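Session 4: The line sheet, the sell-through, and the coat everybody hated

Bring the Tulldale packet back next time. Several of you have been using it as a coaster, and page two has the size run on it.

## Where we left off

Last session was runway: who sits where, what a show costs, and why the dress that gets photographed is so rarely the dress that gets sold. Today is what happens in the showroom afterward, when the music is off and a buyer in flat shoes asks whether the sleeve comes in navy.

## What a line sheet has to do

A line sheet is a sales document. It is not a lookbook, although every year someone hands me one with a moody forest on the cover. A buyer needs the following for each style:

- style number and a plain name ("wool wrap coat," please, and no poetry)
- flat sketch, front and back
- fabric content
- colors, with swatches if you have them
- size run
- wholesale price and suggested retail
- delivery window
- order minimum

If a buyer has to email you to find the wholesale price, you have given her a reason to go to lunch. She may not come back.

**Naming colors.** The Tulldale fall sheet lists "Dusk," "Hush," and "Late Hush." Two of these are gray. Put the ordinary word next to the romantic one. Stores have stockrooms, and people in stockrooms need to find the box.

## Markup, quickly

Retail price is commonly set at a bit more than double wholesale. The exact multiple varies by store and category, so don't write one number on your hand and bring it to the final.

Two terms that get mixed up on every exam I have ever graded:

**Markup** is the difference between cost and retail, taken as a share of cost.

**Margin** is the same difference, taken as a share of retail.

A coat bought at $100 and sold at $200 has a markup of 100 percent and a margin of 50 percent. If your answer says the margin is 100 percent, the coat was free, and I would like to know where you shop.

## Case: the Prurnard coat

Prurnard showed a long quilted coat in mustard, with a collar that one reviewer compared to a neck brace. It closed the show. The reviews were terrible and plentiful. Tornstead, a small chain with its best store in Salem, ordered it anyway, along with a short version in black that had never been near the runway.

| | Units ordered | Sold at full price |
|---|---|---|
| Long, mustard | 247 | 31 |
| Short, black | 2,361 | 1,668 |

So 693 of the short coats were left when the markdowns began. Sell-through is units sold divided by units received, so the short coat did just under 71 percent at full price. The long one did 12.6 percent, and most of those went through the Salem store in October, where I am told mustard was having a moment.

Things to chew on:

The long coat was a poor product and possibly a decent advertisement. How would you tell? Tornstead's receipts can't show who came in because of the awful collar and went home with the sensible one. The store put the long coat in the window for three weeks. Nothing in the packet says what the window would have earned with something else in it.

Was 2,361 the wrong order? A buyer who sells every unit at full price usually bought too few. She gets congratulated for it all the same.

And look at the delivery dates. The short coat landed in late August. Have you ever tried to sell anyone a quilted coat in late August?

## Markdowns

First markdown should be early enough to matter and deep enough to notice. Ten percent off a winter coat in February is an insult with a tag on it. We will do the timing chart next session, and it will take the whole hour, so eat something first.

## For next time

1. Read the Tulldale packet through the end of the delivery section.
2. Draft a one-page line sheet for four styles of your own. Sketches can be ugly. Prices can't be missing.
3. Recalculate the Prurnard table as if half the long coats had never been ordered and the same number had still sold. Write two sentences on what the new percentage does and doesn't tell you.

Work comes in on paper, stapled. A folded corner is not a staple, however firmly you press it.
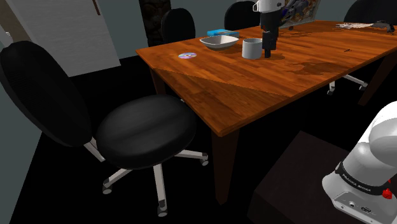

Late line sheets lose a letter grade, the same way a late delivery loses you the floor space. Showroom visit forms are due in October, and the showroom asks for closed-toe shoes, which rules out more of this class than you would think.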